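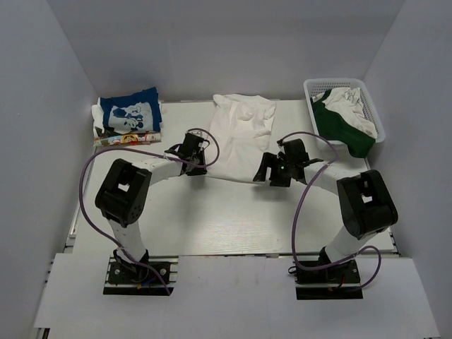
4.2 Folding shirts by hand

This section applies to plain shirts and T-shirts returned from the Gulwood laundry. Shirts with pleats or fixed trims are dealt with in section 4.5.

Before you start

Wipe the table with a clean, dry cloth. Wash and dry your hands. Set the folding card (part 418) within reach.

Caution: Do not fold a shirt that is damp. Return it to the drying rail and record it on the day sheet.

Steps

1. Lay the shirt front down on the table with the collar end away from you and the hem towards you.

2. Take one lower corner of the hem in each hand. Draw the hem gently towards you until it is straight.

3. Smooth the fabric from the middle out to each side with the flat of the hand. Bunched fabric near the collar should be lifted and laid down again, not pressed flat.

4. Place the card in the centre, with its top edge level with the base of the collar.

5. Fold the left side over the card and turn the sleeve back on itself. Repeat on the right.

6. Bring the hem up to the collar in two equal folds.

7. Slide the card out from the side and turn the shirt over.

Note: If the hem slopes to one side after step 2, check that the shoulders are level before pulling again. Pulling one corner only will stretch the side seam.

Stacking

Place no more than 14 shirts in a stack, with collars facing alternate ways. White shirts are to be stacked apart from colours. Stacks awaiting collection go on the Trulley shelf, lightest sizes at the top.

Queries about marked or torn shirts should be passed to Comfort Baidoo before the item is folded.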